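Projects > Kotik > Meetings > Minutes

Kotik hand demos, working group minutes
June 20, 2018, small meeting room, Rondedton
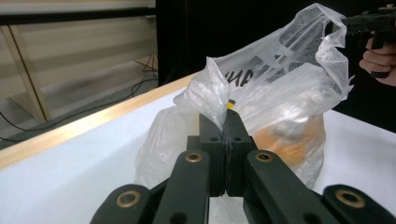
Fig. 1. Bag task, pads closed on a fold of the film, second gripper at the top of the bag.

Started late, projector. Last minutes accepted, no changes.

1. Bag task
Grocery bag demos are the main thing until the next review. Two grippers, one per hand, same as the towel task. Long talk on what the left hand is for. Agreed: one gripper holds the bag up by the gathered part, other one does the work. Not to swap halfway through a demo, half the January set is useless for that reason.

Thin plastic is hard to read for the tracker, shiny creases. Suggestion to go to paper bags. Not agreed, Kleinschmidt asked for plastic and the paper ones would teach it something else. Stay with plastic. Different bags each session though, we have been using the same kind over and over.

Groceries: keep mixing shapes and colours. Nothing glass, nothing that leaks.

Start pose was argued again. Both grippers open, off the table, hold still for a breath, then go. If you fumble the pinch, keep going and fix it, don't restart. Fumbles and recoverys are wanted. Only scrap a demo if the bag leaves the table or somebody talks to you and you stop.

2. Numbers
Target is 2000 demos for the bag task. Latest upload had 66 rejected, mostly lost tracking near the end of the motion when the wrist turns over. Go slower there. Some 20 of those might be saved by trimming, to be looked at before anybody deletes them.

Question whether very slow demos hurt. Policy copies the pace it sees, so yes a bit. Aim for the speed you'd unpack at home when not in a rush. No timer.

3. Gripper wear
Finger pads losing grip on film. Cendetti quoted for new pads, 7 sets, price fine, delivery not. Order anyway. Wipe pads before each session, dry cloth only, the spray left a residue last time.
Pivots on one pair are stiff. Do not oil without asking, oil got on the lens before. Pair is tagged and on the shelf.

4. Remote control station
Still want a small set done by driving the arm remotely, to compare against the hand-held ones. Lag is better after the network change but film slips before the operator notices, no feel in the handles. Proposal to drop remote for bags and keep it for boxes and drawers. Carried, one against. The one against wants it noted that remote demos need no retargeting to the arm. Noted.

5. Room
Keep the black backdrop for now, helps with white bags. One session with it taken down so we can see how much the training leans on it. Cables behind the table need tying up, raised last time as well.

6. Other
Labelling guide out of date, still says "grasp handle" where we now say "hold top". Fix the wording befor new labellers start.
Kleinschmidt visit: show a live demo first, then the arm running the policy. Slides short.

Actions
- pads order to Cendetti
- check the rejected demos, trim what can be trimmed
- rewrite start pose note, stick it on the table
- tie up cables
- labelling guide wording
- book one session without backdrop

Closed on time. Next meeting same room, date to be sent round.

Last updated: after corrections to item 4
Kotik project, Rondedton | Contact the project office | Back to top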